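Renis curfew protests 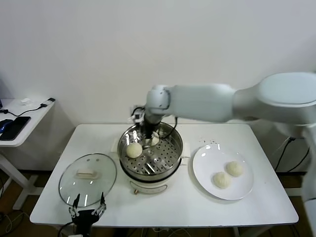 A steamed bun in a cooking pot. Food stalls were exempt from the curfew.

The Renis curfew protests were a series of demonstrations in the river town of Renis and the neighbouring district of Haque. They began on 5 February 2024, when the district council banned public gatherings of more than 13 people and closed the main road between the two centres after dark.

Background

The order followed a dispute over a land registration bill. Under the bill, households without a written title had 100 days to lodge a claim. Farmers' groups said the district office could not process the 3,680 claims already waiting. Saoirse Coughlan, then district administrator, signed the order under an old public safety law that had last been used during a dock strike.

Protests

Marchers met at the Haque ferry landing and walked to the council building in Renis. Most shops stayed shut for two days. Police issued 1,694 fines, most of them for breaking the night curfew. Food stalls, chemists and fuel stations were allowed to open until nine in the evening.

Mizanur Sultana, a lawyer for the farmers' groups, challenged the order in the regional court. The court found that the limit on gatherings was lawful but that the road closure was not.

Aftermath

The order lapsed in August. The bill was sent back for redrafting and the claim period was removed. Unpaid fines were cancelled the same month.

See also
Haque ferry landing
Land registration in Renis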